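Re: [Irnemel-list] sealing the new benchtops before September

Ferenc Dobos wrote on 6/6/25:
> Has anyone had luck with a penetrating sealer on light coloured stone?
> Kandau quoted us for three coats which seems a lot. Also worried about
> lemon juice and the grandkids, in that order.
> Ferenc

Hi Ferenc, quick one as I'm at work.

Three coats is too many imo. We did two on ours and stopped. Do the water drop test first – few drops, wait, wipe, see if the stone has gone darker. If it hasn't you may not need any.

Ours is the cream with the faint veins, same sort of colour you were asking about:
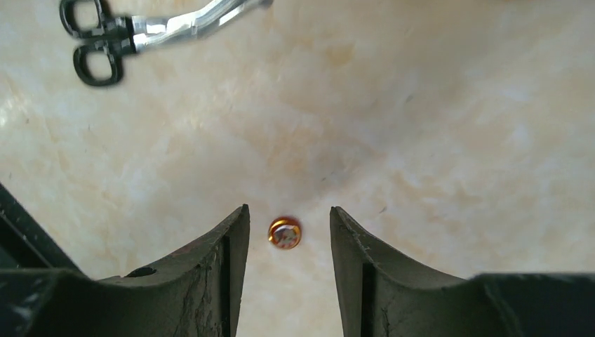
Cost wise, we paid $52 for the bottle from Csonka and there's still almost half left. Kandau wanted $1,963 for the lot, sealing plus edges plus "inspection". No thanks. Did the edges ourselves with a rag and an old ice cream tub.

Couple of things. Don't let it dry on top, buff it off while its still damp or you get a haze thats a pain to shift. Windows open, it pongs. Stay off it overnight. Test a spot behind the kettle first.

Sealer won't save you from lemon juice by the way. Acid etches the polish whatever you put on it. Chopping board, wipe up fast, thats about it. Vinegar sprays the same, get rid of them. We just use warm water and a drop of dish soap now.

Dovum do a stone soap as well, bit dear, smells nice, can't say I noticed a differnce.
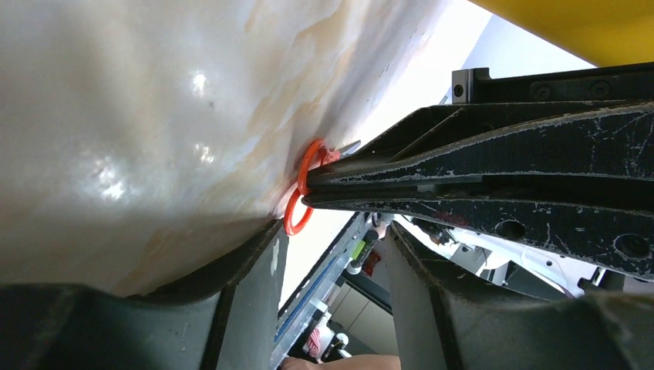
Orange-red rubber ring against the glossy white, tan streaks.

If you want the rest of the bottle you're welcome to it, I'm home most evenings. Bring your own rags. And ask Kandau what the inspection was meant to be, I never got an answer.

Cheers, gotta run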